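Tudia: save stuck after the ferry chapter, is there a way back?

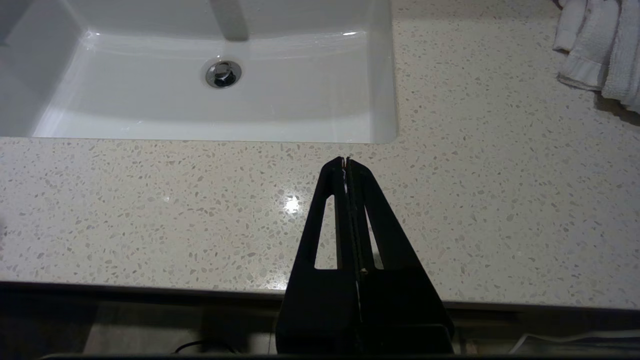 I'm 16 hours into Tudia on PC and I think I've locked myself out of the second half. I finished the ferry chapter with Dumitrescu still in the party, then went back to the harbour to sell some gear before talking to the pilot. Now the pilot's gone and the gate to Jukden stays shut. The quest log says "Speak to the pilot" and the marker sits on an empty bit of wharf.

What I've tried so far:
Sleeping at the inn until morning, three times.
Dropping Dumitrescu from the party and picking him up again.
Verifying the files.
Reloading the autosave, but it only goes back to the moment after I left the harbour.

I didn't make a manual save in that chapter, which I know was silly. I'm on the current patch, no mods. I'd rather not start again, as I've done most of the side quests and I've got 358 of the shell tokens. Any help appreciated.

Posted by wharfrat_bne

Drita Nedeljković

You should be able to get out of this without restarting. The pilot is tied to the harbour master's dialogue. If you sell anything at the harbour before you speak to her, the game can set the harbour master to his evening lines and the pilot doesn't load.

Go to the harbour master's office after 9 pm in game time. He needs to be behind the desk. Pick the line about the tide tables, then leave by the back door, the one near the nets. Don't use fast travel. Walk up to the lighthouse and sleep in the bed on the ground floor. When you walk back down, the pilot should be on the wharf and the marker will be in the right spot.

If the tide tables line isn't there, you've already used it. In that case, check the save folder. Tudia keeps a rolling set of 20 autosaves but the load menu only shows the latest one. They're in Documents, then Nernen, then Tudia, then Saves. Make a copy of the whole folder first. Sort by date, rename the one you want to match the newest file's name and load the game as normal. You'll need to turn off cloud sync before you do it or it will put the bad one back.

Your tokens are stored with the save, so an older one will cost you any you picked up after that point. The lighthouse way keeps the lot.

mulga_pete

Same thing happened to me on console and I just started again. Second run is a lot quicker if you skip the cutscenes. Dumitrescu leaves in the next chapter anyway so don't bother giving him the good coat.

oldsalt60

The lighthouse thing worked for me, but only with the frame rate capped at 60. Uncapped, the harbour master walked off before I could talk to him. It's under Display, second page. I also had to do the sleep twice.

Has anyone got into the Jukden gate from the other side? There's a ladder on the map but I can't find the bottom of it.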